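Home Jobs Current openings About Contact

Folding hands wanted - Cloltbridge garment care, Yap Street site

We're moving part of the folding floor over to Ronditz, the automated line, and need 21 people to help us do it. Day shift, start is January.

What changes. Plain shirts and towels go to the machines. Knits, kids stuff, anything with a collar that won't lie flat stays with people for now. You'll spend half your shift folding with a hand-held gripper so the line can learn from it, other half on normal orders. Less lifting then before. More standing still, be warned.

No one on the current crew is losing hours over this. Leokadia Gajewski (floor lead) has that in writing, ask her.

What we want:
- steady hands, either one
- ok with doing the same sweater 41 times
- will tell us when the tool is bad. It pinches sometimes
- no computer skills needed, we train

Pay is the floor rate plus 123 a week while you're on gripper work. Paid breaks. Lockers.

Drop in Sunday after 2pm or call the desk, ext 793, ask for Imelda Saludo or Bienvenido Javier. Bring ID. No resume neccessary.
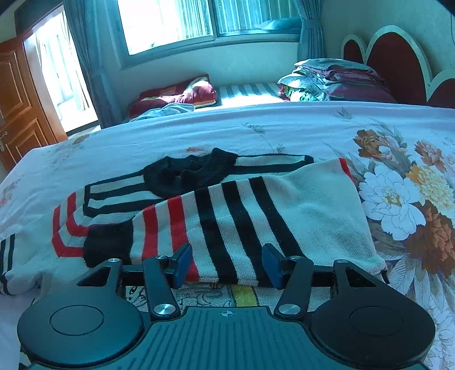 Gripper work on a striped knit, sleeve folded across the front.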